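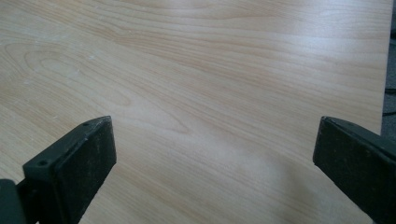 Keeping a Word Log: An Interview With a Travley Parent

Jun 5, 2018

The log began as a sheet of paper on the refrigerator. Its keeper, a mother of two in Travley who asked to be left unnamed, wrote down each new word her older son used, with the date and what he meant by it. When he reached 256 entries she moved the list to a spreadsheet. His sister got her own tab the following year.

"I test water meters for a living," she said. "I am used to writing down a reading and the conditions it was taken under. A word without the conditions is not much use."

Her rules are strict. A word counts when the child has used it unprompted on two separate days, with the same meaning each time. Repeating a word after an adult does not count. Animal sounds count only if they stand for the animal. Plurals and verb endings go in a separate column, and so do names of people.

The two-day rule came out of a disagreement. Her husband credited their son with "tractor" after a drive to Adcombe. She had heard him say it too, but he was pointing at a water tower. The word went in five weeks later, marked "tractor, also bus."

Those notes on meaning have turned out to be the part she reads most. For most of one winter "shoe" covered shoes, socks, and going outside. "Up" meant both up and down until December, when "down" appeared and split the job in half.

"The total goes up whatever you do," she said. "The meanings move around. That is what I would record if I had time for only one column."

She stopped logging her son at 2000 words. By then he was speaking in full sentences and she was missing more than she caught. She had planned to go to 3000 and now considers that a poor target. "Past a certain point you are measuring how closely you listened that day."

The children hear two languages at home, English from her and Bulgarian from their father and his parents. Each word is tagged by language, and a pair such as "milk" and "mlyako" takes two rows. She first used a printed form from Atanasov, a small publisher of bilingual picture books, but the form gave one line per object and she found she was erasing the first word to fit the second.

She also tried Randon, a phone app, for one month. It sent a reminder every evening and drew a curve against other children of the same age. She turned off the curve, then deleted the app. Her daughter had gone 15 days without a new word at that time and was learning to climb stairs.

Asked whether the log had ever raised a concern, she said she had brought it to a routine checkup once. The doctor read the first page and asked mainly about hearing and whether the child followed simple directions — neither of which she had been writing down. She has since added a column for words understood but not spoken.

Her advice to parents starting a log is mostly about format. Put the date first. Write the sound as the child makes it, then the word it stands for. Leave a wide column for notes. Keep the paper where the talking happens, in her case the kitchen, and copy it over once a week.

Her daughter's tab is still open. The latest entry, at the time we spoke, was "other one," logged as a single word.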